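Anleitung: Vorführung eines Greifroboters am Tag der offenen Tür

Stand: Oktober. Verantwortlich: Parvathi Pisharody, Besucherdienst Zostska

Die folgenden Hinweise gelten für alle Arbeitsgruppen, die im Vorführraum Fluvano eine Station mit Küchenaufgaben betreuen. Eine Vorführung dauert 18 Minuten einschließlich der Fragen aus dem Publikum.

1. Vorbereitung
Der Tisch ist vor Einlass vollständig einzurichten. Die Startpositionen der Gegenstände sind dem Ablaufblatt zu entnehmen. Anschließend wird der Arm in die Ruhelage gefahren und der Greifer einmal ganz geöffnet und geschlossen. Der Not-Halt ist vor dem ersten Durchgang zu prüfen und im Stationsbuch abzuzeichnen.

2. Einlass der Gruppe
Die Gruppen werden am Eingang Van Leeuwen abgeholt. Im vergangenen Jahr zählte der Besucherdienst 276 Gäste an dieser Station. Der Zugang zum Arbeitsbereich des Arms bleibt während des Betriebs gesperrt.

3. Durchführung
Die betreuende Person nennt zunächst die Aufgabe und startet danach das Programm Drosamov. Während der Bewegung wird nicht in den Arbeitsbereich gegriffen. Misslingt ein Griff, wird das Programm angehalten, der Gegenstand zurückgestellt und der Durchgang wiederholt. Bei der Toastaufgabe ist das Brot als Zielobjekt anzusagen, bevor sich der Arm in Bewegung setzt. Der Hebel des Toasters muss dabei oben stehen.

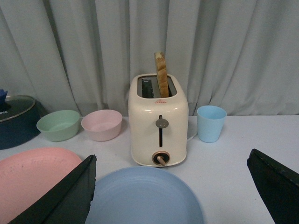
Wer darf den Arm während der Vorführung bedienen?
Die Bedienung ist eingewiesenen Mitarbeitenden vorbehalten. Gäste können nach Absprache eine Aufgabe aus dem Ablaufblatt auswählen, die Steuerung verbleibt jedoch bei der betreuenden Person.

4. Abschluss
Nach dem letzten Durchgang wird der Arm in die Ruhelage gefahren und stromlos geschaltet. Störungen sind mit Uhrzeit in das Stationsbuch einzutragen. Das Buch ist am selben Tag beim Besucherdienst abzugeben.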